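Rubrique : Les petits curieux > Sciences à la maison

Pourquoi l'eau fait-elle des gouttes ?

Bon, je vous préviens tout de suite, j'adore les gouttes. Quand j'étais petite, en voiture, je choisissais une goutte sur la vitre et je faisais la course avec celle de mon frère. La mienne s'arrêtait toujours au milieu pour se coller à une autre, et lui il gagnait. Je me suis longtemps demandé pourquoi elles faisaient ça, et aussi pourquoi elles étaient rondes. Pourquoi pas carrées ? Pourquoi pas en forme de saucisse ?

Alors on va regarder ça de près. De très, très près.

L'eau, c'est une foule

Imagine que tu peux rapetisser autant que tu veux. Tu deviens grand comme une fourmi, puis comme un grain de poussière, puis encore beaucoup, beaucoup plus petit. À ce moment-là, l'eau ne ressemble plus du tout à de l'eau. Tu vois des milliards de petites choses qui gigotent et qui se bousculent sans arrêt. Ce sont les molécules d'eau. Chacune a un peu la forme d'une tête avec deux grandes oreilles (oui, comme une souris de dessin animé !).

Et ces molécules s'aiment bien. Elles s'attirent les unes les autres, un peu comme de petits aimants. Celles qui sont au milieu de la foule ont des copines partout : devant, derrière, dessus, dessous. Elles sont tirées de tous les côtés à la fois, donc elles ne vont nulle part en particulier. Mais celles qui sont au bord, à la surface ? Elles n'ont presque personne au-dessus d'elles, juste de l'air. Elles sont surtout tirées vers l'intérieur.

Du coup, la surface se resserre. Les savants appellent ça la tension superficielle. Tu peux répéter ce mot à table ce soir, ça fait toujours son petit effet.

Et pourquoi c'est rond ?

Quand tout le monde tire vers l'intérieur, la goutte essaie d'avoir le moins de bord possible. Et la forme qui a le moins de bord, c'est la boule. Ma nièce Marichka m'a demandé si les gouttes de pluie étaient donc des boules, et pas des larmes avec une pointe en haut comme sur les dessins. Eh oui ! Les petites gouttes de pluie sont presque parfaitement rondes. Les plus grosses s'aplatissent en dessous à cause de l'air qui les pousse pendant qu'elles tombent, et elles ressemblent plutôt à un petit pain à hamburger. La pointe en haut, c'est une invention de dessinateur.

Sur une table, c'est une autre histoire. La goutte est écrasée par son propre poids, et surtout elle touche quelque chose. Là, il y a une espèce de bagarre : est-ce que les molécules préfèrent rester entre elles, ou est-ce qu'elles préfèrent s'accrocher à la table ?

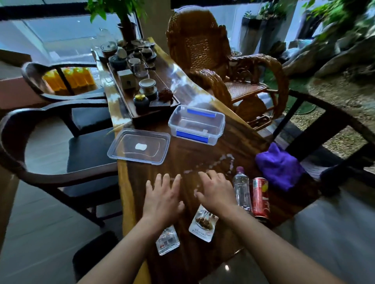
Si elles préfèrent rester entre elles, la goutte reste bien bombée. C'est ce qui arrive sur une feuille de chou, sur une plume de canard ou sur une surface cirée. Si elles préfèrent s'accrocher, la goutte s'étale et s'aplatit -- c'est le cas sur du verre très propre, ou sur du papier, qui boit tout ce qu'on lui donne. Entre les deux, il y a toutes sortes de gouttes un peu molles, un peu penchées.

Le lait fait pareil, d'ailleurs. Il est fait en grande partie d'eau, avec dedans des toutes petites billes de gras et d'autres choses qui lui donnent sa couleur blanche. Il s'étale un peu plus facilement que l'eau toute seule. Le miel, lui, est surtout très épais : il prend son temps, il coule comme un escargot qui n'a pas envie d'aller à l'école.

À toi de jouer : la pièce qui déborde (ou pas)

Il te faut :
une pièce de monnaie bien propre
un verre d'eau
une pipette, ou une paille
une assiette, pour ne pas inonder la cuisine

Pose la pièce dans l'assiette. Avec la pipette, laisse tomber une goutte d'eau au milieu, puis une autre, et encore une autre. Au début, il ne se passe pas grand-chose. Et puis tu vas voir l'eau monter et former une sorte de dôme qui dépasse du bord de la pièce sans tomber ! Mets-toi à la hauteur de la table pour bien regarder de côté. Avant de commencer, chacun peut parier sur le nombre de gouttes.

Quand le dôme a craqué, essuie bien la pièce et recommence, mais cette fois frotte-la d'abord avec un tout petit peu de liquide vaisselle. Le dôme va craquer beaucoup plus tôt. Le savon vient se glisser entre les molécules de la surface, et elles se tiennent moins fort.

Les insectes qui marchent sur l'eau

Tu as peut-être déjà vu des gerris sur une mare, ces insectes tout fins avec de longues pattes. On les appelle aussi araignées d'eau, mais ce ne sont pas des araignées, ils n'ont que six pattes. Ils se tiennent debout sur l'eau ! Leurs pattes sont couvertes de poils minuscules qui repoussent l'eau, et la surface se creuse un peu sous leur poids sans se percer. Moi, j'ai essayé à cinq ans, dans la mare de ma grand-mère. Je suis trop lourde. J'ai perdu une botte.

La prochaine fois, on parlera des bulles de savon, avec la recette de Palesa qui en fait de gigantesques -- il faudra aller dehors.

Miyuki Tamura
Publié le 10 avril 2026

416 partages | 2 commentaires

Contact | Mentions légales | Retour en haut de page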